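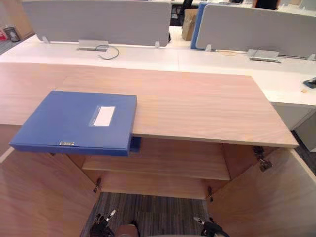 Notes from the Arsenault open day in Golescombe

I took the 2 p.m. slot at the Arsenault open day in July. The company fits out offices, and for the last year it has also run a small group that looks at robots for clerical chores. The part I wanted to see was the filing demo: a two-armed robot on legs, working on ordinary office cabinets, moving binders and file boxes. Most of what follows is from my notebook, cleaned up a little.

The demo area is a working office with white desks and drawer pedestals. I liked that. Trade shows put the robot on a bare platform with one table under stage lighting, and you learn very little about how it copes with a narrow aisle. In Golescombe the cabinet stood right up against a desk row and the carpet was the striped gray kind that every landlord buys in bulk.

The cabinet

The unit is a low one in light wood with hinged doors, a top that takes a load, and an interior shelf with a second level underneath. The doors use concealed cup hinges. I asked whether they had been modified. They had not, according to the presenter, who said the group buys its cabinets from Ernmont, same as the rest of the building.

Doors matter more than I had assumed. An open door takes up floor space the arm would like to use, and the lower level can only be reached by bending the whole machine or dropping the arm nearly straight down.

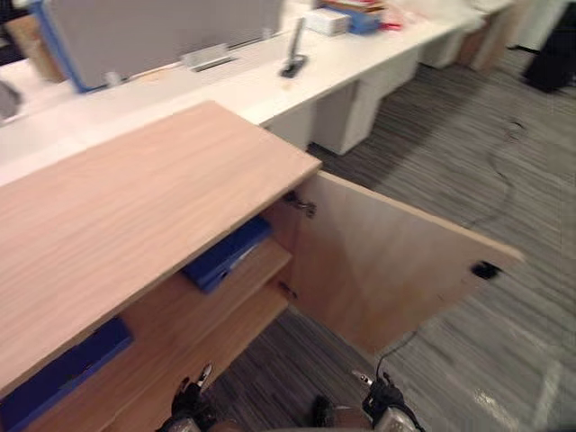 Binders lying flat are the harder case. A binder standing upright gives you a spine to pinch. Lying down, it offers a thin edge close to the shelf, and the finger has to get under or beside that edge without shoving the binder toward the back. The group's approach is to approach at an angle, touch, correct, then close. It is slow. I had a stopwatch running on my phone for part of the session and gave up on it, as the operators stopped between attempts to talk to us and the times meant nothing.

The figures on the handout were more useful. The group has logged 1,522 attempts with binders and boxes, of which 557 were on the lower level. I asked for the success rate by level and was told it would be in a write-up later in the year. Fair enough, but it is the number I came for.

Grippers and boxes

The hands are small black grippers with narrow fingertips. For paper goods I would have expected something wider. The argument for narrow tips is clearance: they fit between a box and whatever is next to it. The argument against is that all the force lands on a small patch, and a plastic box will flex.

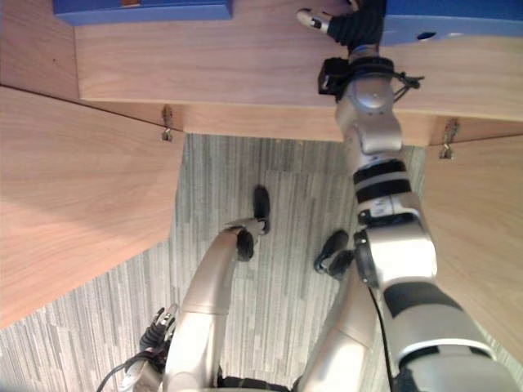

Contact at the edge of a box is where I would put the engineering effort. On a smooth top a light box slides before it lifts, so you either push it against something or bring in the second hand. The presenter described both strategies and said the choice is still made by a person. I would have liked to see a deliberately bad grasp and the recovery from it.

Cables

One practical complaint. There was cable on the floor, and anyone planning a pilot should budget for routing it properly. A run across an aisle is a trip hazard for people and one more thing for a legged machine to step around. Gimthorpe, where I saw a similar setup last year, hung theirs from a ceiling track. It was ugly and I would copy it. 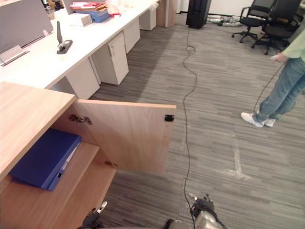 Cabinet door open, binder on the shelf, cable down the aisle.

Questions from the group

There were 10 of us in the slot, mostly facilities people. The questions leaned toward insurance and noise. My own two, for the record:

Does it close the door afterward? Yes, as a separate task, started separately.

Does it read labels? Not yet. The items are picked by position.

The second answer limits the use quite a bit. A records room is all labels. I have asked to be put on the list for the write-up and will post the per-level rates when I get them.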